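How to Set Up Your First Stall at a Food and Craft Market
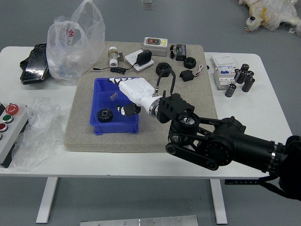
Small bits stay together in a divided bin.

So you have been offered a pitch, you have said yes, and now it is the night before and you are standing in the kitchen wondering what on earth people put in their cars for these things. I have been there! My first market was the October one at Skamham, and I arrived with a beautiful cake stand, no tablecloth clips and a cash tin with nothing in it. I have done a good many since, selling chutneys and pickled things mostly, and what follows is how I go about it now.

Before you pack anything

Read the letter from the organiser twice, all the way to the bottom. The bit you want is usually near the end, after the parking. You are looking for the size of your pitch, whether a table is provided, what time the gates open for traders and what time cars have to be off the field. If it doesn't say whether you will be on grass or on hard ground, ring and ask, as it makes a great difference to how you hold your gazebo down (pegs are no use at all on a car park).

If you sell food, put your paperwork in a plastic wallet and keep it in the front of the car with you. That means your insurance, your food registration and hygiene certificate, and your allergen sheets. At the Droretari fair they come round and look at these before they will let you unload, and I once had mine underneath eleven crates of piccalilli.

Do a trial run at home

Please do this, even if you feel silly. Mark your pitch out on the lawn or in the garage with string, put the table up inside it and lay out your stock as if you were open. Stand where a customer would stand. Then go round the back and see if there is room for you, a chair and your spare boxes. Most people find they have brought too much, and a crowded table is hard to shop from.

When you are happy with it, take a photo on your phone. You will be glad of it at half past six in the morning with cold hands.

What to pack, and in what order

Pack in reverse, so that the last things into the car are the first you need out of it. My order, with the first thing out at the top:

Gazebo, weights and sides
Table and cloth
Crates or risers for height
Stock
Signs and price labels
Bags, wrapping and the float
Flask, sandwiches, dry socks

I also keep a box of small things that lives in the car all year and never gets borrowed from (I am fierce about this). It has string, scissors, clips, tape, a marker pen, spare labels, a cloth, bin bags and a torch. Top it up when you get home, while you still remember what you ran out of.

Setting up on the day

1. Find your pitch on foot before you drive to it. Pitch numbers can be chalked on the ground and easy to miss, and turning a car round among gazebos is no fun for anybody.

2. Unload everything, then move the car straight away. It is tempting to set up first, but there will be somebody behind you waiting for the space.

3. Put the gazebo up and weight every leg before you do anything else. I don't care how still the morning is. At Mernitz the wind comes up over the sports ground with no warning whatsoever, and a loose gazebo can hurt someone.

4. Table next, then the cloth, long enough at the front to reach the ground so that your boxes can hide underneath.

5. Build up some height at the back and keep the lower things in front. Get your phone out and copy your photo.

6. Price everything. Shy people won't ask, and plenty of your best customers are shy.

7. Put your samples out last, covered, with clean spoons and a pot for used ones. Keep the allergen sheet where people can read it without reaching over the food.

Money

Take a float with plenty of coins and small notes, and don't let it sit on the table. A bumbag is not elegant but it works a treat. If you use a card reader, charge it overnight and test it as soon as you are set up – the signal at the Barros end of the green is very poor, and traders there tend to swap places with their neighbours' wifi passwords before breakfast.

Write down what you sell as you go, even if it is only strokes on a pad. After two or three markets you will start to see which flavours go early and which ones you are forever carrying home.

Packing away

Stay until the official closing time. Organisers do notice, and late customers are often the ones who buy three jars. Take your rubbish home unless you have been told there is a skip, fold the cloth with the crumbs shaken out, and if the gazebo is wet put it up again the next dry day to air, or it will smell of ponds until spring.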